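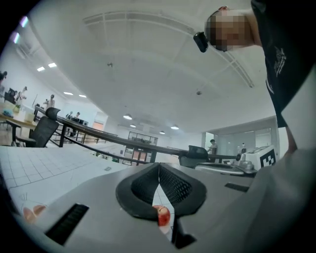
PRESS RELEASE - for immediate use

Catov opens its plant-based kitchen to school canteens this October

A shared lunch programme starts with 6 schools and a menu without any animal products on Wednesdays

The animal-friendly food association Catov will begin a new programme in October, in which school canteens can cook one full vegan lunch each week with recipes, training and dry goods given by the association. The programme has the name Lolletti, after the small lentil balls which were the favourite dish of the pupils in the spring tasting.

Six schools have signed for the first term. Together they have 1,318 pupils who eat in the canteen on a normal day. The vegan lunch will be served on Wednesday and it will be the same price for the families as any other lunch of the week. A pupil who does not want it can still bring food from home, as the rules of each school already allow.

"We were asked many times by parents if there is a way to have a meal without meat, milk or eggs in the school, and the answer was usually a plate of boiled potatoes with some salad," said Gizella Szűcs, who leads the association. "Children notice when their food is what is left after something was taken away. We wanted to offer a lunch which is complete and which the cooks are also glad to make."

What the schools receive

Each canteen receives a book of 50 recipes, written for big pots and for the ovens that are common in school kitchens. The quantities are given for groups of 90 portions, so that a cook can double them or cut them in half without much calculation. All recipes were cooked at least twice in the Catov kitchen before they went into the book. The recipes use beans, lentils, peas, oats, barley, seasonal vegetables and fruit, and there are only a few products that a school would not have in its store room already.

Before the start of term, two members of the kitchen staff from every school come to Catov for a training day. The day begins at 8 in the morning with soaking and cooking of dry beans, which many cooks said they have not done since they were learning the trade. After this they make two main dishes, one soup and one dessert. In the afternoon there is a talk on allergies, with most of the time given to soya, nuts and gluten.

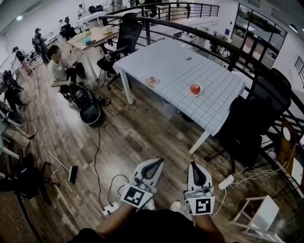

The dry goods for the first term come from the wholesaler Kiss, a family firm that has worked with the association for several years. Its owner, Máté Kiss, agreed to deliver directly to the school kitchens on Monday mornings. Fresh vegetables are ordered by the schools themselves from their usual suppliers - the association did not want to change arrangements that already function well.

Why one day in the week

Catov is an association for animals first, and it does not hide this. Its members believe that hens, cows and pigs have a life which matters to them, and that people can eat well without taking it. At the same time the association has learned that a school will more easily say yes to one good lunch than to a complete change of its kitchen.

"My colleagues sometimes ask me if I am content with one day from five," said Bianka Barta, who wrote most of the recipes. "I would of course like more. But when a cook has learned eight or nine dishes and she sees that the plates come back clean, she starts to use these dishes on other days too. This already happened in one school after the tasting, and we did not ask for it."

In the spring tasting, pupils tried small portions of 12 dishes and put a paper token in a jar for each one they would eat again. The lentil balls in tomato sauce were first, and a bean stew with smoked paprika was second. The beetroot burger was not liked by the younger classes and it is not in the book. A cold pea soup was also taken out after the advice of the cooks, who said that it becomes grey if it must wait.

Questions from parents

Parents of the six schools were invited to evening meetings before the summer. The most frequent question was if a lunch without meat has enough protein and iron for a child who is growing. The recipes were checked by the dietitian Solène Masson, who also prepared a page with the values of each dish. This page will hang in every canteen beside the weekly menu, and parents can ask for a copy at the school office.

Some parents also wanted to know if the programme includes lessons about animals. It does not. Teachers who are interested can ask for a visit to the sanctuary Skullik, where rescued sheep, goats and hens live, but such a visit is a separate matter and needs the written permission of the parents.

How other schools can join

The association plans to accept more schools from the second term. A school needs a kitchen of its own, where food is cooked and not only heated, and the agreement of the head cook. Catov asks to speak with the head cook before it speaks with the management. There is no fee for the recipe book or for the training day. The dry goods are free of charge during the first term of each school, and afterwards they are sold at the price that Catov itself pays.

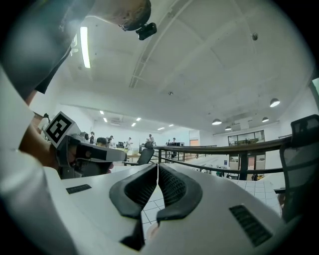 Géza Hegyi
Press officer, Catov

Journalists who would like to visit a school canteen on the first vegan lunch day are asked to write to the press office in advance. The number of visitors is limited to two for each school, and pupils may be interviewed only when a teacher is present. Lunch is served from half past eleven, and the cooks prefer to answer questions after one o'clock, when the serving is finished.

The recipe for the lentil balls can be printed free of charge if Catov is named as the source. It is available from the press office in a version for four persons and in the large version for canteens. Interviews with Gizella Szűcs and Bianka Barta are possible by telephone on weekdays.

About Catov

Catov is a registered association which promotes plant-based food and the protection of farmed animals. It runs a teaching kitchen, gives cooking courses for adults and publishes a small magazine for its members. The work is paid by membership fees, by donations and by the income from the courses.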